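About Skuvow

Skuvow is a search advertising agency. We plan, build and look after paid search and shopping campaigns for small and mid-sized businesses, most of them selling directly from their own websites.

Percy Taipe started the company after several years of buying ads for a furniture retailer. Felicja Wieczorek joined the following May and now runs our account team. There are eight of us today, looking after 18 client accounts.

What we do

Account audits
Keyword research and negative keyword lists
Ad copy and landing page testing
Product feed cleanup
Conversion tracking setup

How we work

Every client has one account manager, and that person answers the phone. You own your ad account and keep the full history if you leave. We charge a flat monthly fee — no percentage of ad spend — and contracts run for three months at a time.

Reports go out monthly. They list what was spent, what came back, and every change made to bids, budgets and ads. Search term reviews are done weekly. 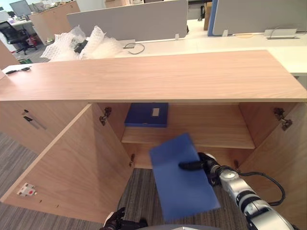 Who we work with

Current clients include Butelau (kitchen tiles), Walczak (workwear) and Flisuvberg, a chain of seven bike shops. We take on one new account per month. To ask about an opening, use the contact form and tell us your site address and monthly ad budget.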